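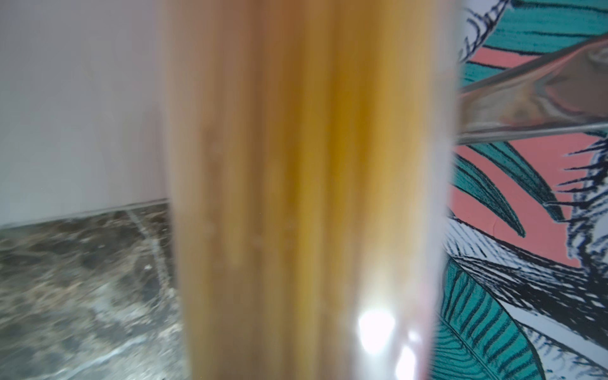

Clakton Clear Wood Oil
3 min read

Clakton Clear is a penetrating oil for interior wood. It is made for cutting boards, butcher block counters, bowls, spoons, tool handles and unpainted furniture. It soaks into the wood and hardens there, so there is no film on top to chip or peel. The finish is low sheen after one coat and a soft satin after two or three.

We have carried Clakton since we opened the Luvcombe store. It replaced the McGrath tung blend, which some of you will remember and which is no longer made. If you have a piece finished in McGrath you can go over it with Clakton. Wash it, let it dry overnight, scuff it lightly with a gray pad and apply one thin coat.

What's in it

Polymerized linseed oil, a small amount of carnauba wax and a citrus solvent. There are no metal driers. The solvent has a noticeable orange peel smell that fades over a few days in a room with a window open.

The oil will warm the color of pale woods. Maple and ash go slightly yellow, and cherry gets darker faster than it would on its own. Walnut changes the least over time but looks a good deal darker on the first day. If you want to keep a pale wood pale, use the Siveo water-based finish instead.

Coverage

One quart covers 27 square feet of bare hardwood with two coats. Softwoods and end grain drink more. For an end grain block, plan on using twice the oil you think you need, and keep feeding the first coat until the surface stops going dull.

How to apply

Sand to 180 grit for counters and furniture, 220 for bowls and spoons. Going finer than that closes up the surface and the oil won't go in as well. Vacuum the dust, then wipe with a dry cloth.

Shake the container and pour a small puddle onto the wood. Spread it with a lint-free rag or a white pad. Leave it for 20 minutes, adding more wherever it has soaked in. Then wipe off everything that is still on the surface. All of it - oil left standing will turn sticky and you will have to scrub it off with solvent.

Wait a full day before the second coat. In cold or damp weather wait 2 days. Full cure takes 7 days with decent air flow for light use such as a side table. Cutting boards and spoons should sit for a month before they go near food.

Rags

Oily rags can heat up and catch fire on their own. Lay them flat outdoors until they are stiff, or soak them in water and seal them in a metal can. Do not ball them up and do not put them in the kitchen trash.

Storage

Keep it between 45 and 80 degrees, lid tight. Air in a half-empty container will thicken the oil, so move leftovers into something smaller. Thickened oil can't be thinned back to a usable state. A skin on top can be lifted off, and the oil under it is fine if it still pours easily.

Sizes

Half pint, pint, quart and gallon. Gallons ship ground only and can't be returned once opened. The next gallon delivery is due in December. Pints and quarts are on the shelf at Luvcombe and can be held for pickup until 5 p.m.

Comments

Elfriede Seidel
Used a pint on an old beech bread board and a set of spoons. First coat disappeared in minutes on the ends of the board. The smell was stronger than I expected but gone by the weekend. Would buy again.

pinegrove_shop
Can this go over shellac?

Store reply
No, it needs to get into bare wood. Strip the shellac with denatured alcohol first and sand.

Terry M
Left the first coat on too long and had a tacky counter. Mineral spirits and a gray pad took it off, then I did it over. Follow the wipe off part.

Dot
Any chance of a smaller size than the half pint? I only do pens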